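3.2 What people told us about sorting their drawers

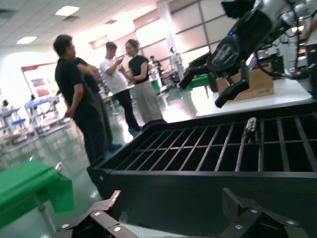
I went into the interviews thinking I'd hear a lot about lack of space. I'd read the older work on household clutter, and space comes up on nearly every page, so I had a whole block of questions ready on closets and square footage. Most people got through that block in a minute or two and then wanted to talk about their mothers!

We mailed 3000 invitations in July and ended up with 198 usable interviews (the mailing list was older than I'd been told, and plenty of envelopes came back). Of those 198 people, 62 said they kept at least one drawer they never sorted on purpose. I loved these conversations. One woman in Prika kept hers shut with a rubber band and still opened it twice while we were on the phone, once for a battery and once to read me a warranty card.

My colleague Ľudovít Hrnčiar coded the transcripts with me, and we argued for weeks over what counts as "sorting." He wanted any moving of objects to count. I wanted people to have some kind of rule in mind, even a silly one like "blue things go left." We went with mine in the end, though his version is in the appendix and it changes the numbers less than I'd feared.

Figure 4. Work area, Nurkis site.

Age didn't matter much, which surprised me. Moving house did. People who had moved recently could name nearly everything in their messy drawer, and they often laughed while doing it, because they'd packed the whole thing into a bag and tipped it straight into a new drawer at the other end. I've done the same thing myself (twice, if I count the move to Zamum). I come back to these movers in Section 4, where I look at what they threw away.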